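How Do You Shop for a Robot's Teacher?

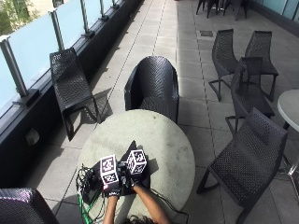
Two gloves, two marker cubes and a sunny table.

Hi, I'm Luana Andrade, and I plan what our robot club at Plomedmont buys. Yes, planning the shopping is a real job, and I love it!

Let's start with the gloves. Each one has a white cube on top, printed with black square patterns. A camera can look for those patterns and work out where the cube is and which way it's turned. So if you move your hand, a computer can follow along. People can use that to show a robot how hands move.

Now for the money part. We had 1000 dollars for the year. That sounds like a mountain of cash, right? I thought so too, until I wrote my list and it came to almost 950 before I'd even gotten to cables. Cables! I always forget them, and then they eat up whatever is left. (Rodel Bautista now writes "CABLES" at the top of every list I make.)

Before we buy anything, I ask myself a few questions. What job does it have to do? Can we borrow one first? What else does it need to work — a charger, a stand, a longer cord? And what happens if one piece breaks? I like to save a little for spare parts, even when there's something shiny I'd much sooner buy.

Planning means thinking about places, too. Bright sun makes strong shadows, and cameras can have trouble with those, so you need to test your gear in the kind of light where you'll use it.

Want to try it? Pick a job for a pretend robot, like watering plants. Give yourself 1000 pretend dollars and write down everything it would need, with a price next to each thing. Then show your list to a friend and ask what you forgot. My guess is cables.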